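Parting out an old workstation

I have had an old tower workstation in the garage since I moved to Pornenville. It came from the Morley office when they cleared out their drafting room, and I used it as a file server for a while, then as a place to set coffee. In September I decided to either sell it or take it apart. The local listings had 16 towers like it, most of them cheaper than what I wanted, so I took it apart.

The side panel comes off with one latch. I laid the case down flat first, which I recommend for any tower this heavy. With the case upright you end up holding a cooler with one hand and hunting for a screwdriver with the other.

Before touching anything else I pulled the power cord and held the front button down for a few seconds. Then I took out the memory, and after that the cooler. The paste had gone stiff and the cooler did not want to let go. I twisted it a little each way until it came loose. Pulling straight up is how people yank the processor out along with it on some boards, though this kind of socket holds the chip down with a metal bracket.

Dust was the next problem. I took the case out to the driveway with a can of air and a cheap paintbrush and spent most of a morning on it. The drive area was the worst — there was a gray felt mat of it behind the bays. Hold the fan blades still if you use air on them. 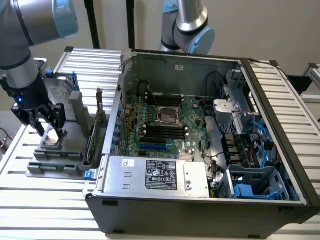
Kontogiannis wrote in after my last post that I should leave the power supply where it is until the end, as the weight keeps the case from sliding while you work on the board. Fair point, and I had not thought of it. Taking the supply out first gives you more room for your hands, but the empty case is light and moves every time you lean on a screw. I left it in.

The blue plastic on these business machines is worth knowing about. Blue generally means you can release it by hand. The drive bracket has a blue handle, and there is a blue tab over by the power supply. Not every maker uses the same color, but once you know the one on your machine you stop reaching for tools you don't need.

The cables are what slow me down. I label each one with masking tape before I unplug it, even when I am sure I will remember. The SATA cables are easy. The front panel connector is the one I always get wrong later, so I draw it on paper with an arrow for the notch and keep the paper with the board.

I had planned to keep going and strip the case bare, but I changed my mind partway through. The board is fine as far as I know and the case has good drive bays. A used processor and 2 sticks of memory cost less than a new case would. Cuvar has a surplus shop out by the highway with a bin of pulled processors, and I will look there before I order anything online. Bring the exact model number if you go. The bin is not sorted.

For now the memory I pulled is in an antistatic bag in a shoebox, with the screws in an old pill organizer. I wrote what goes where on the lid. Short screws for the board, the coarse ones for the power supply, and the odd ones with the wide shoulders for the drives — those are the ones to not lose.

I also weighed the box of leftover parts from the last three machines I did this to, and it came to 53 pounds. Most of it is brackets and cables I will never use. It goes to the county recycling drop-off next, except for the power cords. I am keeping the power cords.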